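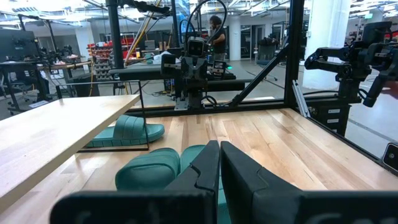
The Odd One

Short Fiction | Work & Wages | 9 minute read

By the time they asked Aranka Juhász to teach Trevor about sandals she had been pairing them for so long that she did it in her sleep, or so her husband claimed, having been woken more than once by a hand patting along the duvet for the left foot.

She worked in returns at Follus. People think returned shoes come back the way they went out, two to a box with the tissue round them, and some do, bless those customers. The rest come back in carrier bags. They come back one in the parcel and the other in a second parcel a fortnight later with a note saying sorry, it was under the dog. They come back from shops in great sacks, all tipped in together, lefts and rights and sizes, and somebody has to stand at the bench and make them into pairs again, look them over, and decide which could be sold and which were past it. There were six on that bench, and Aranka was the fastest, though she would have told you it was Bettina, who had longer arms.

The one that gave everyone trouble was the Skara. It was a slide, a nice thick comfortable thing with ridges across the strap, and in teal it had sold far better than anyone at head office had expected, so naturally it came back in heaps as well. The trouble was that the left and the right were very nearly the same shape. You could put two lefts together, box them, label them and send them off to some poor soul in Carlisle, and not notice anything until the letter came.

"How do you tell?" Győző Takács asked her, the first morning. He had come over from packing with a laptop under his arm and the look of a boy who has been moved up a class.

"You just look," said Aranka.

"Yes, but what at?"

She picked one up and turned it over and put it down, and found to her annoyance that she couldn't say.

The teaching was done upstairs, in the big room with the white columns and all the pipes along the ceiling, where it was quieter than the floor and there was a kettle you didn't have to queue for. They gave her a table with a good wooden top, much too handsome for the job (she had a kitchen worktop just like it on her wish list and had done for years), and a machine at the table with two fingers where a hand ought to be. There had been a vote for the name. Trevor had won by a mile over several that were ruder. Győző said that strictly speaking Trevor was the software and the arm was only the arm, and everyone agreed this was very interesting and went on calling the arm Trevor.

What you did was this. You took hold of the controls and moved your own hands, and the fingers moved as you moved, and so you picked up a sandal, put it beside its partner and let go, and all of it was saved. Then somebody muddled the sandals up and you did it again. They wanted 200 good goes a day from her, and she had laughed at that, because on the bench she would have done as many before her first tea. But it was slow with somebody else's fingers. It was like trying to butter toast in oven gloves. The first afternoon she knocked a Skara clean off the table and heard herself apologise to it.

"Try coming in from the heel," said Győző.

"I don't come in from the heel."

"You do, though. I've been watching. You do it every time, when you use your real hands."

She went home that evening and took her slippers off and picked them up again, several times, standing in the hall with her coat still on, and he was right, she did.

It was a peculiar thing to be watched so kindly and so closely. In all her years at the bench the only one who had taken any notice of how Aranka worked was Gutadeck, which was the system that did the counting. Gutadeck hung on a screen at the end of the bench and showed a number for each of them, green if you were up and amber if you were down. It had once shown her 547 for a single shift, which was the record for the building and for which she got a voucher for a garden centre. Gutadeck never asked about heels. And now she had a young man with a notebook who wanted to know why she had paused just then, and whether it was her eyes or her thumb that had noticed the strap was stretched, and she found she had quite a lot to say. She talked through whole mornings. She told him how a worn sandal sits a little lower at the outside edge, and that everybody's does, even the people who swear they walk straight. She told him that sand gets into the ridges and you feel it before you see it. He wrote it all down and then, most days, he had to cross half of it out again, as Trevor had no thumb to feel sand with.

She didn't talk about it downstairs. Well, she tried. She had her dinner with the others as usual, and Bettina passed her the crisps as usual, and then Bettina said, quite lightly, "So how's he getting on, your apprentice?" and all down the table people became very interested in their sandwiches.

"He drops them," said Aranka.

"Good," said Bettina.

And that was fair. Aranka thought it was fair, going back up the stairs. Management had been along in April with a slide show about nobody losing out, and there had been a picture in it of a woman in a clean tabard smiling at a tablet, and afterwards old Pál had asked how many women in clean tabards there would be, and the man said that was an excellent question. They had all noticed that he said it and then took another one.

So there was a week, and she wasn't proud of it afterwards, when she taught Trevor badly. It wasn't much. She would put a left with a left now and then. She would take the long way round with the arm, over the top of everything, the way you might walk a visitor past the good shops and out to the ring road. She thought no one would see. But Győző went through every one of those goes in the evenings, it was part of his job, and at the end of the week he made her a tea, and he made it properly, with the bag left in, and sat down on the other side of the table.

"I took some out," he said. "Of yours. I put that the lighting was bad."

Aranka looked at her tea.

"My mum was on the bench at the old site," he said. "She had your shoulder. She can't do her own hair." He turned a sandal round on the wood so it faced the other way, and then turned it back. "I don't know if that makes it all right. I'm only saying I think about it as well."

She did have a shoulder, it was true. All six of them had one. It was the reaching over. You didn't mention it, because Gutadeck had no colour for it.

The next day she set out three teal Skaras. Up to then they had always given Trevor an even lot, everything with a partner to go to, because that was how the exercise had been written, by somebody who she supposed had never emptied a sack in his life. With three, it couldn't come out even, whatever you did.

"There'll be one left over," said Győző.

"There's always one left over. What does he do with it?"

He thought. "At the moment? I think he'd go on looking."

"For how long?"

"Until somebody switched him off."

Well, that struck her as the saddest thing she had ever heard about a piece of equipment, and she said so, and then she took hold of the controls. She brought the fingers down, from the heel, and she made her pair and squared it up. Then she went across to the third one and stopped over it and didn't pick it up. She held the arm still for as long as it takes to think, could be, might turn up in the morning post. Then she moved it to the side, where it would be out of the way and easy to find. On the bench they had a shelf for those. The odd ones might sit there a month. Bettina could match one from memory across three weeks, she would shout "Size five, chewed!" and go straight to it.

"Do that again," said Győző.

She did it again. She did it until the lights came on in the car park.

When she had finished she wrote a page about the odd shelf, in biro, and Győző typed it up, and it said at the top that the shelf wanted a person and the reaching didn't. She put Bettina's name in it without asking, and had to own up over the crisps.

"You've volunteered me for what?" said Bettina.

"The shelf. The chewed ones. You'd be sitting down."

"And who's doing my pairs?"

Aranka said that Trevor would, if he stopped dropping them, and that she'd asked for it in writing that it was all six names or she'd not go up those stairs again, and that they hadn't answered yet. Nobody said anything very much. Pál wanted to know if you got a chair with arms. Bettina ate two or three crisps, and looked at the screen at the end of the bench, where her number had gone amber while they were talking, and then she pushed the bag across.

"I'll come up and see him," she said. "I'm not saying I'll be nice."

4 comments

marrowfat
The oven gloves! I did a spell in a mail-order returns shed and the odd shelf is real, ours was a bath. We once reunited a pair of wellingtons after a whole winter and people clapped.

Denise in Goole
Lovely, but I wanted to know whether they got it in writing. Is there going to be more?

p_okell
Have had the slide show. Ours had a man in a hard hat instead of the tabard. I thought the bit with the bad week was well done, I've seen people do just that and I've never blamed them.

hatstand
Enjoyed this very much. One grumble, a left slide and a right slide aren't that alike if you look at the toes. Mind you I've just been to check mine and I am wearing two lefts.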